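Carton reuse notebook

May 1, 2019

Started on the used cartons set aside for the Bokach shipments. The idea is to see how many can go out a second time before we order new ones. There are 69 in the stack and I want the bad ones pulled before anybody starts filling them. Blue cloth down on the table first, as usual, so the grit stays off the bench top.
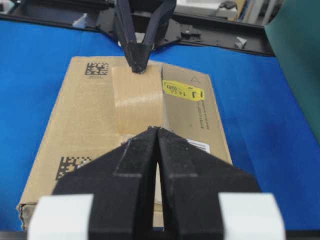

Balstead Packing Room / Materials Reuse Group / shared notebook

Old tape first. The wide brown packing tape is the worst of it. It lifts a layer of paper with it if pulled straight up. Pulling it back low along the seam is slower and leaves a better face for the new strip. Where the paper has already come away, the new tape needs to run past the bare patch on both sides.

Corners next. A ragged flap edge is fine for light goods if the rest of the flap is stiff. If the corrugation is showing and the corner folds under a thumb, it goes in the recycling cage. I have been too generous with these in the past and Shirima sent two back.

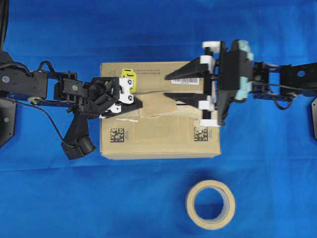 Masking tape is for marking only. I know it is always the nearest roll, but it does not hold a seam on a carton that has been stacked. Last September we lost a whole layer of the Driment order that way, and 14 cartons had to be opened and packed again. Use it for the "checked" tab on the short side and nothing else.

Shelf test: one closed carton, loaded with the paper reams, left on the lower rack. Write the start time on the tab. I have not settled on a pass mark for the sag yet. For now, if the top dips enough to hold a pencil, reject it.

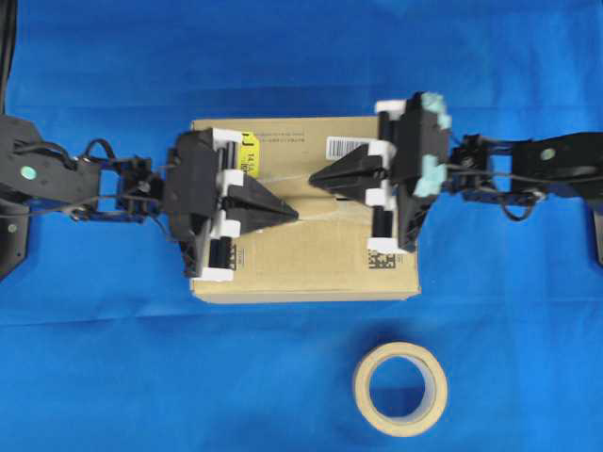

Old labels are still the slow part. Driment's receiving desk scans whatever code it finds first, so every old one has to be covered or removed before a carton goes back into use. A single box can have a yellow label, a white barcode sticker and black square codes printed near the lower edge, all on the same face. Stickers can be peeled or covered. The printed codes need a plain patch over them, and the patch has to be opaque. Clear tape does nothing.

Patches: 200 left on the sheet pack. Reorder number is 364 in the supplies binder.

To do: ask Shirima if they want the old handling marks covered too. Move the recycling cage closer to the table. New blade for the short knife.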